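Conservation Workshop Notebook
Paper and Bindings Section, Stenton Building
Entry for November, second sitting
Kept by Rianne Dekker; initialed by Orysia Tymoshchuk

Subject: Urnar parish ledger, resewing and board reattachment

Condition on resumption

The Urnar ledger was taken from the press at 8:40 in the morning. The text block had been resting between blotters under light weight since the previous sitting. The blotters were changed and the old ones set on the rack.

The volume holds 882 pages in a laid paper of middling weight, ruled by hand in brown ink. Foliation in pencil was added at some later time and skips a leaf near the end of the baptism section. The pencil numbers are to be left as they stand. Stepan Ivanyshyn has entered the skipped leaf in the condition report with the letter "a" after the preceding number, and the same form should be used in all correspondence with the Brakiner archive, which holds the companion volume.

The first two gatherings remain the weakest part of the book. The fold of the outermost sheet in each has worn through at head and tail, and the old sewing thread had cut into the paper at three stations. The remaining gatherings are sound at the fold with scattered small losses at the lower corner, where readers turned the page.

The spine lining was removed in the first sitting. It was printed waste, a single sheet with text in two columns, and it came away in two pieces. Both pieces are in a folder inside the ledger's box. Lev Stetsiuk has asked to see them before they are encapsulated. They should not be encapsulated until he has done so.

Fold repairs

Repairs to the first two gatherings were carried out with a medium-weight kozo tissue, torn along a water line to give a feathered edge. Wheat starch paste was used throughout. It was cooked fresh, sieved twice and let down with deionized water until it dropped from the brush without stringing.

The first guard was laid too wet. The tissue cockled on drying and was lifted while still workable, and a second guard was put down with a nearly dry brush. This one lay flat. For the rest of the gathering the paste was brushed onto a sheet of blotter first and the tissue picked up from there. The method is slower and the result is more even. Bo-ram Jin notes that she had the same trouble on the Liao account books and reached the same remedy, and recommends that it be written into the section's standing instructions.

Guards were placed on the outside of the fold for the outer sheet and on the inside for the two innermost sheets. Placing all of them on one side would have added too much swell at the spine. After pressing, the thickness of the first gathering at the fold was compared with that of the third, which is unrepaired. The difference can be felt between finger and thumb but does not throw the block out of square.

Brown ink was tested at three points before any moisture was brought near it. No movement was found at two of the points. At the third, a heavy blot on the inside margin, a slight yellow halo appeared on the test blotter. The area near that blot was repaired with remoistenable tissue instead, activated on a damp sponge and set down at once under polyester web and a small weight.

Sewing

The ledger was originally sewn on four raised supports of alum-tawed skin, and the old holes are in good enough condition to be used again. New supports were cut from the skin remaining from the Stenton psalter. There was enough for all four with a short piece over. That piece has been put back in the drawer and labeled with its thickness.

Linen thread, 18/3, was drawn across beeswax once. The frame was strung at 10:15 and the first gathering was on by half past. All-along sewing was used for the full length of the book, with packed turns around each support. The section discussed at the outset whether the middle gatherings might be sewn two-on to reduce swell. This was decided against. The book will be opened flat for imaging and afterward consulted in the reading room, and the stronger structure is preferred.

Points for whoever takes up the sewing next:

Tension at the head kettle stitch has been slightly tighter than at the tail. It was corrected from the ninth gathering onward by drawing the thread in the direction of sewing and never back against it.

The knots joining new lengths of thread are all on the inside of the fold, close to the second support. Please keep to this.

The bone folder with the chipped tip has scratched one margin and has been withdrawn from the bench. The replacement is in the top tray.

Boards

Both original boards survive. They are quarter-sawn oak with a shallow bevel on the inner edge. The upper board has a split running with the grain from the head to a point just past the first lacing channel. The split is old and its faces are dirty. They were cleaned with a stiff dry brush and a wooden pick. No solvent was used.

Orysia Tymoshchuk examined the split and is of the opinion that it should be glued and lightly clamped before the supports are laced in. Stepan Ivanyshyn would prefer to leave it open, given that it has been stable for a long time and the covering leather will bridge it. His concern is that a rigid joint may move the strain farther along the same grain line. The matter is held over until both have looked at it again with the leather lifted.

Wormholes in the lower board are confined to the tail corner. They were vacuumed through a screen. No frass was found on the black paper left under the board between sittings, and the activity is judged to be old. The paper has been renewed and will be looked at again on Sunday, when Bo-ram Jin is on duty.

Fragments of a fore-edge clasp remain on the upper board: one brass plate and two pins, with a stub of strap beneath. These are to be kept in place. A new strap will not be fitted.

Bench and storage notes

The humidity log for the workshop shows a dip overnight, after the heating came on for the season. Skin supports left on the frame had stiffened by morning and had to be rested under a damp felt before they would turn. A cover of polyester sheet over the frame is now required at close of work for as long as the heating runs.

Loose tools should leave the sewing bench at the end of each sitting and go back to their trays or bags. A table with one item on it is easier to check for stray pins and thread ends than one with ten. 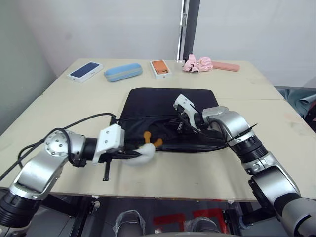 Materials drawn

Linen thread, 18/3: one reel opened, with the larger part remaining. The reel is on the frame peg.

Kozo tissue, medium: two sheets used. The stock is low, and an order should go in before the Brakiner volume arrives.

Blotter: 9 sheets, of which the clean ones may be reused for interleaving.

Wheat starch: 200 grams taken from the large jar for this week's paste. Anything left in the refrigerator past Friday is to be thrown out.

Alum-tawed skin: four supports, as above.

Remoistenable tissue: one small piece. The prepared sheet should be dated when it is next made. The present sheet carries no date and it was necessary to ask.

Correspondence

Lev Stetsiuk has written to the Brakiner archive concerning the companion volume. Its curator reports that the binding there was replaced entirely at some earlier time, and that no record was made of the sewing. The Urnar ledger may therefore be the only evidence for how the pair was first bound. In view of this, drawings of the sewing path and the lacing pattern are to be made at full scale before the leather is put back, and a copy sent to Brakiner with the final report.

The archive has also asked whether the printed waste from the spine could be matched with anything in its own collection. A transcription of the legible lines will be supplied once Lev Stetsiuk has seen the pieces.

Work remaining

Complete the sewing from the point marked with a slip of green paper.

Settle the question of the split in the upper board.

Line the spine between supports with tissue, followed by a light linen, both with starch paste. Allow a full day under weight between the two.

Lace in the boards, checking the square at head and tail before the supports are pegged. The original pegs are in the small envelope in the box. Two are broken and will need copies in oak.

Reback with calf, toned to match the darker area near the joint. The sample marked B was preferred by all who saw it in daylight. Sample A appears too red at the north window.

Frame covered and press checked at 4:50. Box returned to the cabinet, second shelf.

R.D.

Added in the margin by O.T.: Seen and agreed, apart from the tension note. I would begin the correction one gathering earlier, as the eighth is also a little tight at the head. It need not be taken out.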